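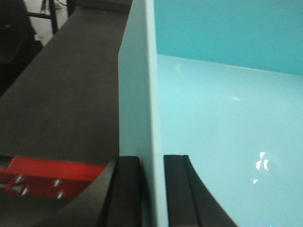
Does putting a robot arm on a tote line leave the people on that line with less work?

It leaves them with different work, and at the site we studied we found little evidence that there was less of it.

Figure 2. Gripper fingers on either side of a pale upright panel beside a turquoise container with nothing on its floor.

4.2 Where the hours went

The case for the arms at the Utetti warehouse in Millstead was made in a short planning document that managers shared with us in April. It promised that hand work at the tote stations would fall by 50 percent within the first year. The figure came from the supplier, Lammers, and we were unable to find out how it had been reached. It appears in the planning document without a source, and when we asked, we were sent a slide on which the same number appeared, also without a source.

We treat it here as a claim to be tested. The test is harder than it sounds. "Hand work" was defined before the arms came in as any time a worker spent lifting, placing or clearing items at a station. After the arms came in, the same label was kept, but clearing a stopped arm was moved to a new heading, "cell support," which the planning document does not count. A worker who leans over a tote to free a stuck item is doing hand work under the old rule and cell support under the new one. Much of the drop reported in the site's own monthly summaries falls away once the two headings are added back together.

Workers described the change in much plainer terms. We interviewed 38 people across both shifts, including pickers, line leads and the small maintenance crew. Most said that the heavy lifting had gone down and that they were glad of it. Few said they were less tired. One picker told us that her back felt better and her head felt worse. Another said that he used to think about the next tote and now he thinks about the machine. We heard versions of this often enough to take it seriously, though we would caution that people who are unhappy with a change may be more willing to sit for an interview about it.

The tasks themselves help to explain the complaint. Figure 2 shows a gripper at close quarters, its two black fingers straddling an upright panel, with the glossy floor of the container to one side throwing back bright white highlights. Space between the fingers and the panel is tight. A person reaching into a tote adjusts for an edge or a patch of glare without giving it any thought. At Millstead, the arms were given these allowances one at a time, by people, and each allowance became somebody's job. Totes had to be squared up before they reached the station. Scuffed or bent ones had to be pulled. Lights over two of the stations were moved, then moved again. None of this was in the planning document, and for several months none of it was in anyone's job description either.

We do not claim that shine or close edges caused any given stop. The fault records are too thin to support that. Dulix, the software that runs the cells, logs each stop under one of a handful of codes, and the one used most often is "other." Line leads told us that they pick it when they are busy, as it is the only code that does not open a second screen. The log therefore says how often the arms stopped and very little about why. On the late shift we counted some 24 stops per station that needed a person, well above what the monthly summaries imply. The gap seems to come from short stops, which Dulix drops from its reports if they are cleared quickly. A skilled operator who clears a fault fast is, in the data, an operator to whom nothing happened.

That last point matters for pay. Under the old system, pickers could earn a bonus tied to the number of totes they finished. The bonus was ended when the arms were installed, on the grounds that speed was now set by the machine. Yet in the hours we watched, output at a station depended a good deal on who was standing next to it. Experienced workers could hear a bad grip coming and had a hand near the stop button early. Newer workers waited for the alarm. Managers we spoke to agreed that this difference was real. They had no plan to pay for it.

There are fair objections to our reading. The site was still in its first year with the arms, and early trouble may fade. Injury reports for lifting did fall, and that is a real gain that we do not wish to talk down. Staffing was also cut slightly over the same period through people leaving and not being replaced, so some of the added strain may belong to the smaller crew and have little to do with the arms. We cannot pull these effects apart with the records we were given. Utetti declined to share station-level staffing for the months before the change, which would have settled at least part of the question.

What we can say is narrower. The promised cut in hand work rests on a change in labels that the site's own reports do not mention. The new tasks are real, they take skill, and at the time of our visits they were mostly unrecorded. Any claim that the arms have paid for themselves at Millstead should be read with this in mind, including the one made in the company's newsletter, which repeats the supplier's figure and gives it as a result. Section 4.3 turns to the maintenance crew, whose hours rose over the same period and were charged to a different budget.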